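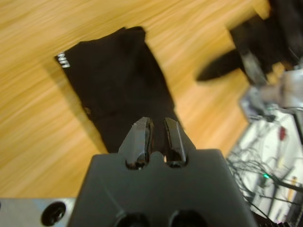

The Luten Wash Diaries are a set of household notes on how dark clothes fade, kept by people who were kind enough to write down what they washed, how they washed it and what they thought of the result. The idea came out of a long grumble over tea about black things that don't stay black. A black garment lying on honey-coloured wood looks wonderfully dark, and the same one next to a brand new pair of socks can look quite sorry for itself, so we asked everyone to compare their clothes with something that hadn't been washed at all - a spare button thread, say, or the inside of a hem.

What you get

Two plain text files, tab separated. diaries.txt has 538 lines, one for each garment, and washes.txt has 794, one for each wash that somebody remembered to write up. The two are joined by the garment column. Plenty of garments have only the one wash against them, and a few have none, which is a pity but there we are.

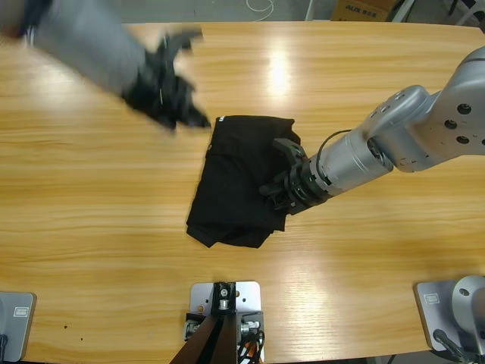
The columns in washes.txt are garment, temperature, powder_or_liquid, inside_out, dried and remark. Temperature is whatever the dial said. In "dried" you will find line, airer, tumble and the occasional "radiator (sorry)", which we left exactly as written. Remarks are in the diarist's own words, spelling and all, and I do think they are the best part of the whole thing!

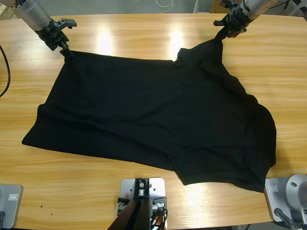
3 min read

Known troubles

Fading is judged by eye on the Szűcs scale, which we made up ourselves and named after the street where we first tried it. Nought is as good as new and 3 is gardening only. People are much harder on their own trousers than on their children's, so please don't compare one household with another too firmly. Navy and black were often muddled as well, and Sandrine Moulin, who typed up the Hundov notebooks, put "dark" wherever she couldn't tell which was meant.

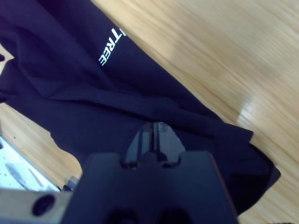

Dark top with TREE in white lettering.

Using it

Do as you like with the files, and a mention would be lovely. Corrections are welcome at any time. Last tidied 20 August 2018, with the Zutari notebooks to be added in December if my wrists hold out.

Search this project
Go

2 shares

Comments

pegbag: Do you have anything on vinegar in the rinse? My mum swears by it.

M. in Hundov: Look in the remarks column, there's loads. Opinions differ rather strongly.

tealtowel: The garment column has a stray space at the end of some lines, trim it before you join the files.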